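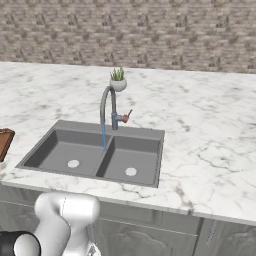
Rendered view of a double-basin sink with the faucet running and a white robot arm in front of the cabinets.

Home | Notes | Workplace | Archive | About

Mon 5 April
By Adom Darko

Simulation and the Kitchen Staff at Hevivcombe

The staff kitchen at Hevivcombe serves 200 meals on an ordinary working day. I have supervised it for 12 years. In July the site will begin using a robot arm at one of its sinks, under an agreement with Cikstead, the firm that is preparing the system. Several colleagues in other departments have asked what this will mean for the people who work with me, and I have set down my answer at some length.

The greater part of the work so far has been done in simulation. Cikstead builds a kitchen on the computer, places the arm in it, and has the arm attempt a task many times over with small changes. The company ran 600 trials of a single task, turning off a faucet, before it sent us its first report. I had supposed that this would be the simplest item on the list. The report gave it nine pages.

The model kitchen is a good deal more handsome than ours. It has a marble countertop, a stone or brick wall and a small potted plant behind the faucet. Our own sinks stand against plain tile, and their handles are not red. I raised the matter at our second meeting with Cikstead. Their engineers replied that the arm is trained across many different kitchens, and that ours would be added to the set once it had been measured. The measuring was done over two evenings after service.

The staff were told of the plan before any contract was signed. I would recommend this to any manager in the same position. The first meeting was difficult. Two of our dishwashing staff asked directly whether their posts would be removed, and I was not then able to give them a full reply. The written terms came later: no post is to be withdrawn on account of the system, and any change to hours must be agreed in advance with the person concerned.

What will change is the content of the work. Under the present plan the arm will rinse trays and shut off the water during the afternoon period. The person who now does this will instead check the arm's results, move finished trays to storage and log faults in Tessier, the record system we already use for deliveries. Each member of the team will receive 30 hours of paid training.

I have some reservations. Rinsing trays is dull work, but it is also the part of the day when two people may stand side by side and talk. Checking a machine is a more solitary duty. The staff raised this point before I did, and the afternoon schedule has been redrawn so that two people remain in the room – at some cost to the savings that were first proposed.

There is also the question of skill. An experienced worker can tell by the sound of the water that a basin is filling too quickly. The fault log has no field for such knowledge. We have asked Cikstead to add a section for free comments, and they have agreed to do so.

A second site, Sketovon, is considering the same arrangement and will send three members of its kitchen team to visit us after the first month. They will speak with our staff without managers present. I will report on the first weeks of use when the fault log has been reviewed, including any entries that reflect poorly on the planning described in this post.

Contact | Copyright Adom Darko | Back to top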